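Section 4 - Wall hook, hanging item and floor bin

This section covers the Flekness wall point: one adhesive hook, one black item hung from it and one white bin on the floor below. Complete section 3 (surface check) before starting. Tools are not required. Allow 15 minutes for the work, not counting the bonding time in step 5.

4.1 Fixing the hook

1. Choose a flat, painted wall with no texture. Do not fix the hook to wallpaper or bare plaster.
2. Wipe the area with a dry cloth, then with the Muvon wipe supplied in the pack. Let the wall dry fully.
3. Mark the hook position in pencil, directly above the place where the bin will stand.
4. Peel the backing from the hook and press it to the wall with the prong facing out. Hold for 32 seconds.
5. Leave the hook unloaded overnight.

Caution: The hook carries up to 500 g. Do not hang wet clothing, filled bags or coats with loaded pockets from it.

4.2 Placing and lining the bin

1. Stand the bin on the carpet against the foot of the wall, below the hook.
2. Open a black liner and push it down until it reaches the base.
3. Fold the top of the liner outwards over the rim and work round the bin until the overlap is even.
4. Press the air out from the centre. Trapped air lifts the liner above the rim and makes the opening hard to use.
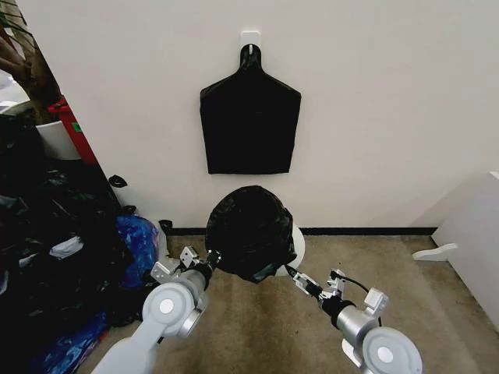
Fig. 4-1. Black liner standing proud of the bin, with the lower edge hanging slack at the front.

If the liner stands proud as in Fig. 4-1, ease one side of the overlap off the rim, flatten the liner from the middle and fold the edge back down. Do not pierce the liner to release air.

Note: Drirasex liners, order code 169, are supplied on a roll. Other liners may be used if they are wide enough to fold over the full rim.

4.3 Hanging the item

1. Remove the liner if the bin is to be cleaned or left out of use. The bin may stay in position.
2. Gather the item at its narrow top end. Catch this on the prong, then let the weight down slowly.
3. Check that the backing plate is still flat to the wall at all corners.
4. Straighten the fabric from the top down, using light pressure towards the wall. Do not pull on the lower edge. 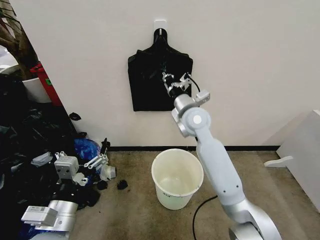 Brennan, December

Section 4.3 was revised at this issue. The earlier text called for the bin to be moved aside before hanging. It can now stay directly below the hook, provided it is open and unlined. Changes checked by Bijan Ebrahimi.

4.4 Adjusting the item

A hung item often creases down the centre or bunches towards the bottom. Correct this on the hook where possible.

1. Take hold of the left and right edges at the same height.
2. Draw both edges outwards until the centre is smooth. Keep the force equal - an uneven pull turns the item on the prong and can start to peel the adhesive.
3. Let go of both edges together.
4. If the lower part is still bunched, lift the item off, shake it out and repeat 4.3 from step 2.

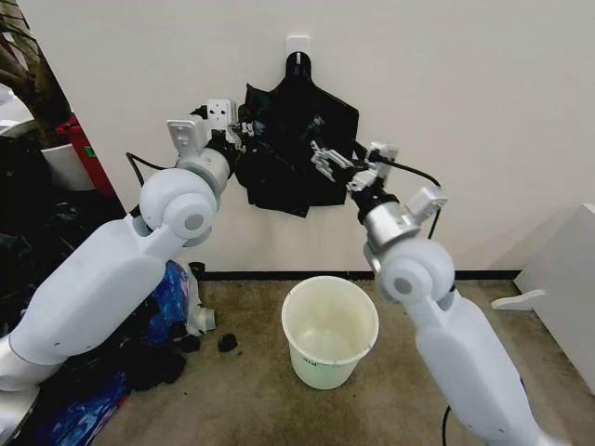 Fig. 4-2. Hanging item held at the left edge, right edge being reached for. Lower part bunched, bin unlined.

Caution: Keep bags and loose items off the carpet in front of the wall point. They are a trip hazard when reaching up to the hook.

4.5 Cleaning

Wipe the inside of the bin with warm water and a mild detergent. Faint staining of the white plastic does not affect use. Avoid scouring pads. Dry the bin before fitting a new liner.

To remove the hook, see section 6.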